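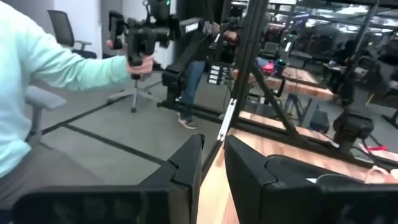 Lærke Ladefoged wrote: Still 1,374 on the voters' screen this morning, and the roll we sent you has 1,890 adult members on it. Ballot papers for the land return agreement are meant to go to the printer this week. My aunt in Canada isn't there, my cousins in Perth aren't there, and I had three calls before breakfast from people in the village who looked themselves up and got "no match". Can we please not send anything out until this is sorted?

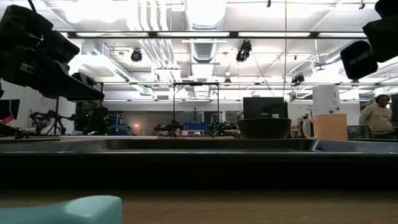 Ojārs Sakalauskas
Register Support, Lucero

Ticket: Brenivcombe ratification vote, members missing from ballot list
Opened: August 19, 2025
Status: Fixed, waiting for sign-off
Product: Lucero Roll, with Sirnora post export

Hi Lærke, and hello to everyone else copied in. First things first: the print job is on hold, and nothing has gone to Cargate for posting. You were quite right to ask. I'll put my notes in as I go so the trustees can follow along, and I have to say this is a lovely roll to work with - whoever typed up the family links did a superb job!

09:40
Compared the upload with the voters' screen. All of the members arrived safely. The missing ones went into a holding list called "address check", which doesn't show up unless you're logged in as an administrator. The holding list has 533 records in it.

09:55
Yes, I can do the sum too, and 1,374 plus 533 comes to 17 too many. Those 17 are on both lists. They are people who changed their address after the first upload, so the old record stayed put and the new one was held. No one has been given two votes, as ballot numbers haven't been issued.

10:20
Went through the reasons for holding. Of the held records, 243 have overseas addresses, and the check was set to want a UK postcode from everybody. The agreement lets members vote wherever they live, so that setting was simply wrong for you. My mistake on set-up, sorry.

10:45
The rest are nearly all in the village and the farms above it. They have house names and no street number, and the check was throwing out anything without a number. (I grew up in a house with a name and no number, so I really should have spotted this one!)

11:30
Changed both rules on the test copy and ran the roll through again. Result: 1,890 on the list, none held, no doubles. I was so pleased I ran it a second time just to see it again. Same answer.

12:10
Made the same changes on the live roll. Looked up the three names you gave me over the phone and all three now come up, with the right family branch next to each.

13:05
Sirnora export tested. Accents and long vowels come out properly on the address labels. One thing to watch: the country line was being printed in small type under the postcode, so I've moved it to a line of its own in capitals.

What I need from you
- Have a look at the voters' screen and try a few relatives, near and far.
- Check the 17 changed addresses. I've kept the newer one each time, and the list is in your secure folder.
- Reply "approved" on this ticket and I'll release the print job.

Lærke also asked whether under-18s who have a birthday before voting closes in November will be included. They can be, but the roll takes age from the day of upload, so they need adding by hand. Send me the names and I'll do them together. What a first vote to have!

14:25
Lærke replied that her aunt has found herself and has already rung to say so. Waiting on the address check before release.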